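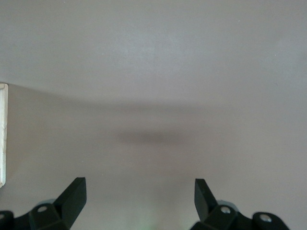

When Lejla Georgiev first told the returns crew at our Skurkport building that two robot arms would be joining them, she did it over a tray of lemon bars, which tells you a good deal about Lejla and perhaps a little about how she expected the news to go down. She has run the returns and repair floor at Hurnmont for eight years, and she knows that people who spend all day opening other people's furniture have strong views on how it ought to be opened. So the first thing she did was invite everybody to come and look at the arms close up, and to ask whatever they liked. Most of the early questions were about the fingers. They are smaller and plainer than folks had pictured, just two flat black plates with squared tips, angled in toward each other with a wide gap between them and a silver bolt head in the block below each one. One of our longest-serving inspectors looked them over for quite a while and said they reminded her of her grandmother's sugar tongs, and the name has stuck. If you hear someone on the floor say "the tongs are down," now you know what they mean.

For those of you in the other buildings who have never had the pleasure, here is a bit of background. Every small cabinet, nightstand and desk unit that comes back to us from a customer gets checked before it can be sold again or sent on for parts. A big part of that check is the drawer pull. You open the drawer, you feel for drag, you close it, and you do it again, and then you write down what you felt. In a busy month the crew handles 965 pieces, and the busy months have a way of running into each other. It is not heavy work, but it is the same small motion of the wrist over and over, and by midafternoon a lot of people are shaking out their hands or switching to the left one.

That is the part we asked the arms to take on. The project is called Katene (please don't ask me why, I have been given three explanations and they can't all be right), and the station where the arms live is set up on a big brown table at the quiet end of the floor. Desmond Mbeki, who used to be a full-time inspector and now looks after the station, has spent the better part of the winter teaching them the job. He does it patiently, with a thermos beside him and a notebook that he will not let anyone borrow. A pull that seems like nothing at all to you or me has to be broken down into where the hand comes in, how it lines up with the handle, when it closes and how far it draws back.

Desmond is also very particular about which cabinets he practices on. He likes a plain one with a bar handle, because the fingers can get a proper hold on it, and he says the round knobs can wait until he has had a vacation. He has been working on having the second arm stay out of the way until it is wanted, and he talks about that with more pride than almost anything else.
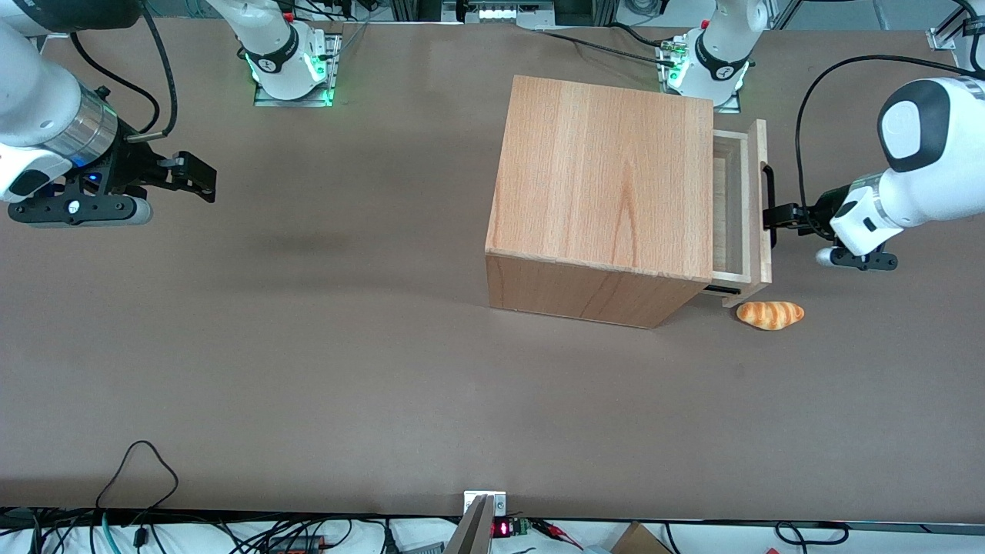 At the Katene station: one arm has hold of the drawer handle, the other waits with its fingers open, and a toy bread roll keeps them company on the table.

I asked Desmond what he misses about his old job, and he thought about it for longer than I expected. He said he misses the talk. Inspectors work in pairs across a bench, and you get to know a person very well over a few thousand drawers. At the station he is more on his own, so he has made a habit of carrying his lunch back to the benches, and two of the newer inspectors have started walking over to see him at the end of their shift to find out how the day went. Lejla noticed this and moved one of the paired benches closer to his end of the floor, and I gather the conversation has picked up nicely.

Now, to the question that I know many of you have been wanting to ask – what happens to the inspectors? No jobs on the returns floor are being cut for Katene. The repeat pulls are what we hope to hand over, in stages, and the people who have been doing them are moving toward the parts of the check that need an eye and an opinion: looking at finish, sorting out what can be mended, and writing the notes that go back to our design people at Jillden. Three inspectors have already begun training on repair, and there is room for more. The goal we have set ourselves is 3,000 station pulls before anyone decides on a second table, and Lejla has promised that the crew will be in the room when that gets talked over.

It hasn't all been smooth, and I would be doing you a disservice if I made it sound that way. Some of the crew liked the drawer work. It was steady, you could think your own thoughts while you did it, and repair asks for a different kind of attention that not everybody wants at the end of a long week. Lejla has been meeting with people one at a time about this, and a few have asked to stay on the benches, which they will. There have also been fair complaints about who gets called when the station stops and Desmond is away. The answer for now is a sign-up sheet, which is posted by the time clock, and yes, it does come with a short training session and an extra break.

If you would like to see the arms for yourself, Desmond is happy to have visitors in the last hour of the day shift. Let Lejla know you are coming, and please leave your coffee at the benches. We plan to print a longer update in May, with more from the inspectors in their own words, so if you work on the returns floor and have something you want said – good, bad or somewhere in the middle – drop a note in the newsletter box or catch me in the hallway.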